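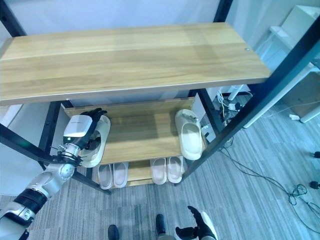

Shoe rack with wooden shelves and black metal posts.

Visit report: Hultetero hosting open day, 24 Oct 2019

I run a small site for a local parts shop and pay for a managed plan, so when Hultetero opened its data center to customers I signed up. The invitation promised "the full story of your backups." I got part of it.

The tour took 53 minutes, and most of that was cooling and door locks. Fine, but I had come to ask how old my newest restore point would be on a bad day. The slide said backups run nightly for all 3,887 hosted sites. When I asked what happens if a nightly run fails, the guide said it is retried. How many times? He would have to check.

Next came a restore demo using a tool called Orkito. They rolled back a blog with 476 posts, and it came up quickly with the menus in place. It was also their own blog, on their own test server, with no shop and no orders coming in while the restore ran. I asked to see one with a live cart. That was not on the schedule.

The offsite copies are kept in a second building they call Levine. We did not see it. Keeping copies for longer than the standard period costs extra, and the price sheet was only handed out at the exit.

Coffee was good. Parking was a mess.

I am staying on the plan for now, but I still download my own database dump every week and keep it on a drive at home. The retry question went in by email the same evening. No answer yet.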